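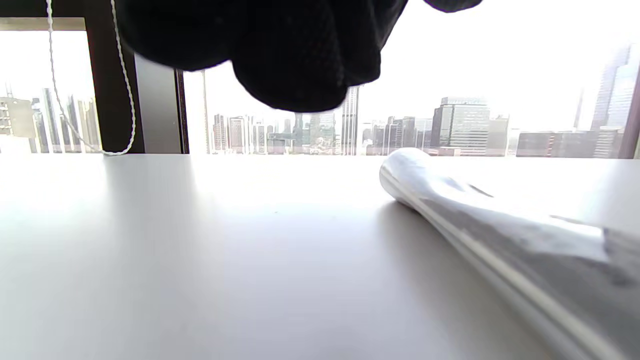 Setting up the Rison hand-held gripper and glove station by a window

Workshop > Robot cells > Rison > Setup and care

I look after the Rison station at Drestside, and I've set it up enough times now that I mostly do it on autopilot (right up until the morning I forget the wrist straps and have to start over). Writing it down should help whoever has the bench next. It covers the gripper camera, the gloves with their controllers, the wrist modules and the Ullum recording software. Plan on 30 minutes the first time, less once your hands know the order.

What to get out

The gripper tool, both gloves, both controllers, both wrist modules, two cables, a lens cloth, and one or two things to handle. I keep a screwdriver nearby for the finger plates too.

1. Table first

Wipe it down and clear it. Crumbs under the gripper fingers sound like a bearing going and I've wasted a whole Wednesday on exactly that! Push the table up to the window if you want the daylight, but tie up the blind cord or tuck it well out of reach, and do it before anyone puts gloves on. You can't tie a knot in those gloves. I've tried.

2. Mount and clean the camera

Seat the camera in its bracket and tighten the two side screws a bit at a time, left, right, left, right. Clean the lens with the cloth only, no spray. Then plug it in and open Ullum, and wait for the preview to come up. If the preview is black, pull the cable, count to five and try again before you go looking for anything fancier.

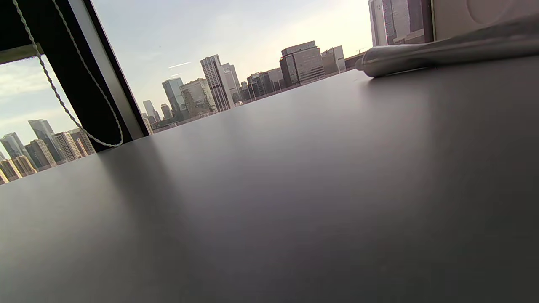
Exposure is the one setting I never leave on auto. With a big window at the end of the table, auto will chase the sky every time you tip the tool, and the object in front of you goes muddy and then bright and then muddy again. So lock it, and lock it on something awkward. Shiny metal is my favorite for this - lay a silver cylinder on its side near the far edge, get the tool right down low, and look at the highlight along the top and the darker band underneath. You want to see both. If the highlight has eaten the whole thing, step the exposure down and look again. Check the tabletop while you're at it, where a stripe of reflected daylight can fool you into thinking you've gone too bright when you haven't.

Once you like it, save it as a named profile. Ours is called 1634, for reasons lost to time, and please don't overwrite it. Make your own.

3. Gloves, then controllers, then modules

The order matters more than it should. Gloves go on first and get pulled snug at the fingertips. If there's a spare bit of fabric at the end of a finger, it will find its way into the jaws. Next, strap a controller over the back of each hand with the tracking ring looping outward, and tighten it until you can shake your hand without the controller sliding. Wrist modules go on last, over the sleeve if it's a thin one. Thick sweaters are a pain, so roll them up or take them off.

Our straps are the Ostapchuk ones and they loosen as they warm up. Give them one more tug after ten minutes.

4. Tilt check

Hold the gripper level and let Ullum find its zero. Then roll it slowly one way, all the way past comfortable, and back. Do the other side. The little horizon marker in the preview should follow along smoothly, no jumps. Bring your hands in close during this part as well - dark gloves right in front of the lens are the hardest thing the tracker will meet all day, and I'd much rather see it lose its place now than in the middle of a take.

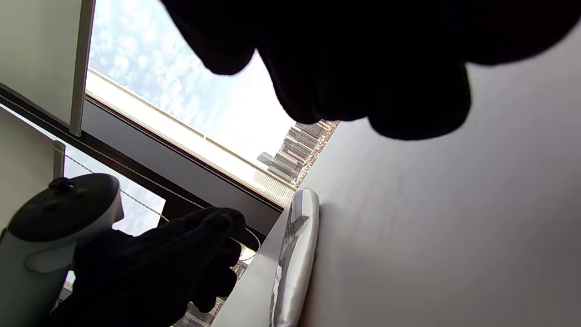
Tilt check by the window, with both black gloves in close to the tool camera.

If the marker does jump, reseat the camera and run the zero again. Twice in a row means the bracket screws are loose. Three times and I'd swap the cable, even if it looks perfectly good. I throw cables in the bin without mercy.

5. A dry run

Pick one light object and put it in the middle of the table, lengthwise, pointing away from you. Spread your fingers on both sides of it and hold still until the status dot goes green. 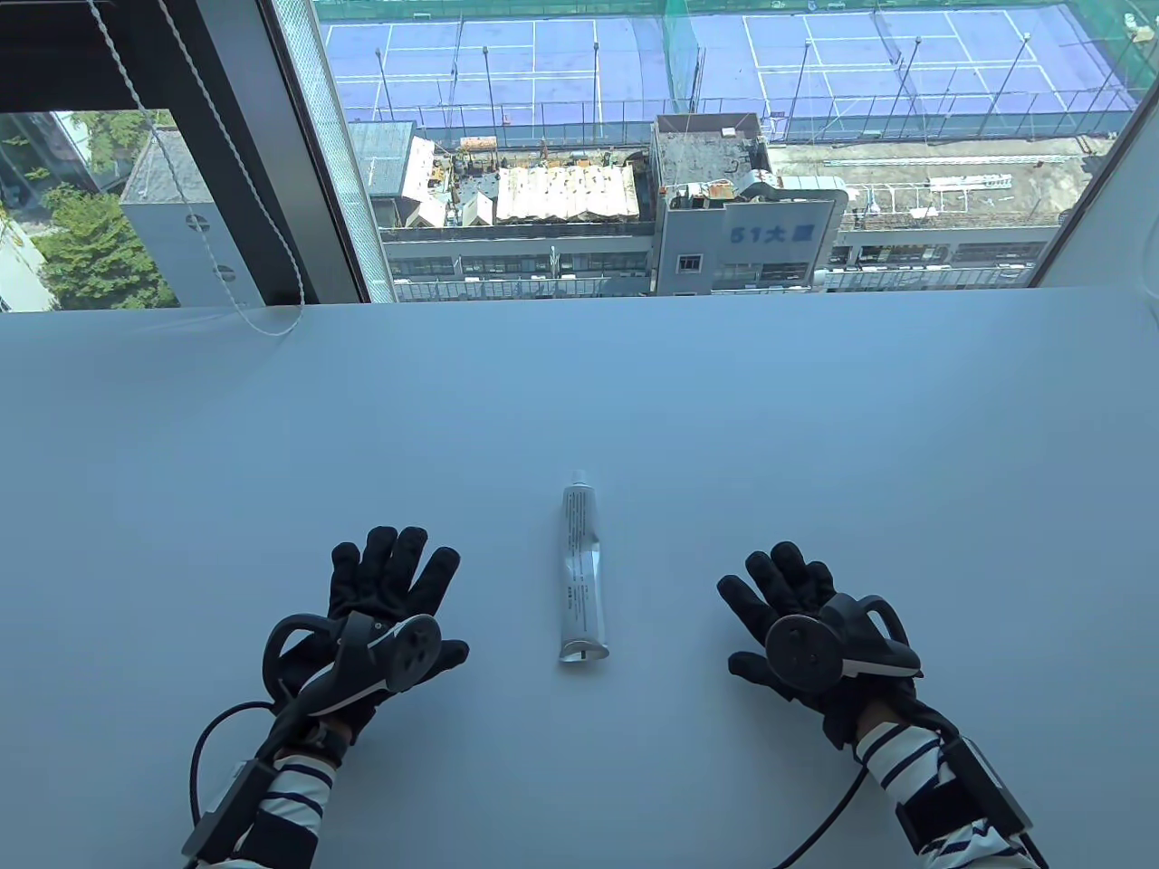 Then move one hand at a time, slowly, out and back, and watch for a cable going tight. They should drop from the wrists with enough slack to reach both ends of the table. Ours needed 34 inches past the wrist before I stopped feeling a tug on long reaches, but measure your own with your arms out.

Stop the recording and play it back before you do anything else. I look for left and right swapped (it happens!), and for error 104, the one that says a wrist module dropped out partway through. A fresh charge clears it most of the time. If it doesn't, take the module off, hold its button until the light goes out, and pair it again.

Putting it away

Cables out by the plug, never by the cord. Open the straps fully so they don't set in a curve. Turn the gloves inside out and hang them up overnight, and put the wrist modules on the charger with the lights facing you so you can check them from the door. Every month or so I also take the finger plates off the gripper and brush out the slots behind them. Put the plates back with the notch toward the camera.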